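What should I expect at a robot lab open day?

Gintarė Kuusk
My daughter and I signed up for the open day at Skuro in March (she's 16 and suddenly wants to do robotics, which beats last year's drum kit) and the invite is two lines long. It says there's a simulation demo and then a "hands-on hour." Has anyone been? Do we need to know any coding beforehand, and is it worth the drive if half of it is on a screen? I was picturing real arms whirring away and now I'm a little worried she'll be bored.

Khairul Osman
I went to the last one and had a great time! No coding needed. You start in the room with the big monitors, where they run a simulated gripper over a wood-grain surface and let visitors steer it. I thought I'd hate that part – I came for the real thing too – but I ended up staying through two rounds. You see everything from right up at the gripper, so one finger dominates the middle of your view and hides whatever is behind it. I kept steering too far to the right. The guy running it, Iolo Price, told me to go slower and nudge the view before moving in, and that helped a lot.

After that you go down the hall to the real arm, which they call Chala. There was a line, so get there early. Groups are small and each person gets a turn, but it's a short one. Have your daughter ask how they pick what to practice in simulation first. Iolo talked to me for ages about that and I only followed half of it, but she might get more out of it than I did. Parking is behind the building and it filled up before 10 a.m. when I was there.

I saved a picture of the simulator view, it's at the bottom of this page.

Ginevra Marino
wear closed shoes, they turned my son away from the arm room for sandals. snacks were ok

Gunārs Avotiņš
Never been to Skuro, but I did the Fullach one and it was mostly a slide show with 599 slides or so it felt. If yours lets people drive, go.

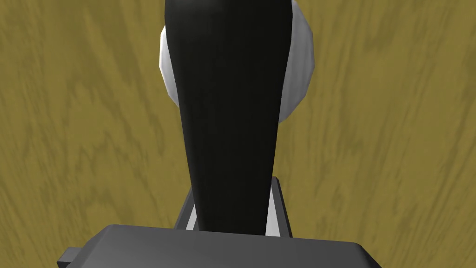 Simulator view from the gripper, black finger in front of the white rounded object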